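Skurkine workshop group
Minutes of the gripper and camera trials meeting, Thursday, 2 pm

Present: Tarmo Jõgi (chair), Anisa Ginting (minutes), two from the Lelow bench, one from purchasing
Apologies: none received

1. Minutes of the last meeting

Agreed with one change. Item 4 should have said that the Dina fingers were on loan until the end of August, not bought. Purchasing has the loan form and will add it to the folder.

2. Gripper comparison

Tarmo reported on the two sets of fingers under trial. Each set was given 100 picks of the same small cube, placed by hand at different angles, with a drop into the basket at the end of each pick. The Lelow fingers missed 7. The Dina fingers missed 32. Most of the Dina misses came when the cube was turned corner-on to the fingers, so that they closed on two edges and the cube swung out.

The Lelow bench asked whether the Dina fingers had been run at the force given on their sheet. Tarmo said they had for the first part of the run, and that he had then raised it a little. The bench felt this made the two runs hard to compare. Agreed that the Dina run will be done again at one force throughout, and that the first result stays in the notes marked as mixed.

Anisa asked for the placing of the cube to be written down before each pick. At present only the result is kept. Tarmo will add a column for the angle.

3. Controller

The new controller has been on the arm since the last meeting. It stopped twice with the same fault, both times on the way back to the start position. Switching off and on cleared it. The supplier has asked for the log files and these were sent on Thursday morning.

The old controller is to stay on the shelf until the fault is explained. Purchasing pointed out that it takes up the space meant for the spare cables — it was agreed that the cables can go in the tall cupboard for now.

4. Teaching pendant

The cable is too short to reach the far side of the bench. The Lelow bench has a longer one and will try it. No cost.

5. Wrist camera

Anisa went through the results from the camera on the wrist. The finding program uses colour first and outline second. With the blinds down it found the cube every time. With the blinds up and the lamps on it placed the centre too far over on several tries. She thinks the lamp on the arm side is the cause and would like to try a softer one before any change is made to the program.

There was some discussion of moving the camera further back. Tarmo was against this until the finger trials are finished, as the bracket would have to come off and the results so far would no longer match. Agreed to leave it where it is.

6. Actions

Tarmo: repeat the Dina run at one force; add the angle column.
Anisa: borrow a softer lamp and repeat the finding test.
Purchasing: loan form; ask for a price on a second bracket.
Lelow bench: longer pendant cable.

7. Note for item 5, camera view

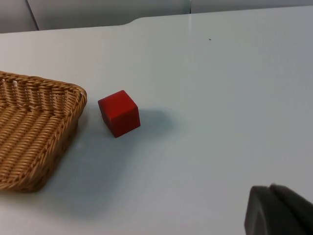 The finding program draws its outline from the change in brightness at the edge of an object, and it does this best when the table around the object is evenly lit. Anisa's point about the lamps concerns the side of the cube facing away from the basket, where the soft grey shadow spreads out wider than the cube itself and fades slowly into the table. The red is easy to pick out by colour. She will try a tighter colour limit alongside the softer lamp, with one change made at a time, and bring both sets of results to the next meeting. Tarmo asked that the basket stay on the same side of the cube for these tests.

The meeting closed at 3.10 pm.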